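Return Rates in a Browser Bingo Game
Project report, group 7

Our project looked at whether the payout shown in a game's help pages matches what a player gets over a long run of play.

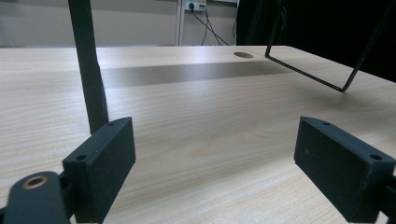
Ermanno Cirillo thought the sample would be too small to say much, and asked for the jackpot rounds to be kept separate. We did this from December onwards.

The game was Skernen, a bingo title we ran in demo mode with no money staked. We logged 1404 rounds over 12 sessions, using the Pivville and Hayes rooms. The Astlow room was left out — it only opens to paying accounts.

Without jackpots, the return was roughly 2 points under the published figure. The gap was wider in Hayes, where tickets cost more and full-house prizes are shared. We can't say if this is chance. A second group should repeat the test with a fixed ticket price.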